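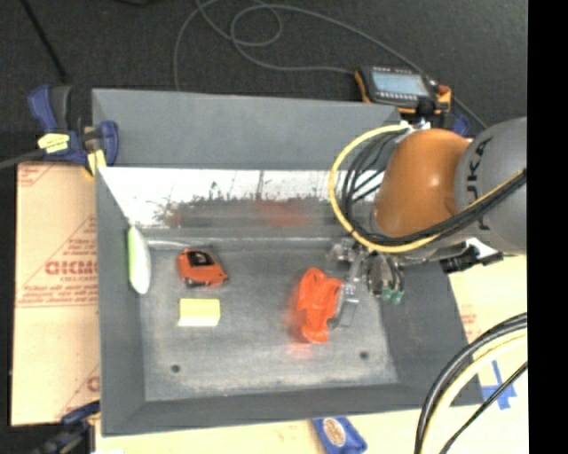 年底收拾东西这件事,我已经拖了快一个月。昨晚泡了杯茶,下定决心:先从小玩意儿开始!衣服啊书啊都往后排,因为衣服至少叠起来还像个样子,小玩意儿散在家里哪儿都是,抽屉里、窗台上、沙发缝里,走路还要小心别踩着(踩过的人都懂那个疼)。

我的办法特别土,就是找一个大的灰色箱子,什么都先往里放,放进去再慢慢想。以前我喜欢一上来就分类,买了一堆带格子的收纳盒,Tirkard家的那套我还收了两种尺寸,结果格子太小,稍微胖一点的玩具就塞不进去,盖子永远合不上。现在那两套盒子自己也成了要收拾的东西,哈哈。

大箱子的好处是底够平、够宽,东西摊开来一眼就能看见。橙黑相间、像玩具小车的那个,我一直舍不得扔,个头小小的,放哪儿都不占地方。淡黄色的方块就比较尴尬了,单独一块,既不能搭也不能摆,可是每次拿起来又放回去……还有那个橙红色的塑料件,上头圆圆的,中间收一下腰,底下又撇开一只脚,颜色真是亮,把旁边的金属底都映红了一片,我看着还挺喜欢的。靠左边立着的是个长条形的白家伙,带一道青柠绿的边,这种长的最难收,横着放占地方,竖着放又得找个能靠的地儿。

说说我的规矩吧。一次只放几样,千万别倒一整箱!我上回在阳台上哗啦一下全倒出来,整整收了4个小时,腰都直不起来,最后又原样装回去了。现在每样拿在手里问自己一句:明年1月我会不会找它?会,就留;想不起来什么时候用,就放到送人的袋子里。袋子我用的是Oludetti的旧购物袋,结实,提手宽。

到今天为止,送出去的有17件,留下的比这个多(别问多多少)。楼下Drirnley旧物店收得很爽快,就是塑料的要先擦干净,我用温水加一点点洗洁精,旧牙刷刷缝,晾一晚上就行。

下一步要对付厨房那个什么都有的抽屉,皮筋、电池、不知道哪儿来的钥匙……想想就头大。先把茶续上,明天再说吧。

12月15日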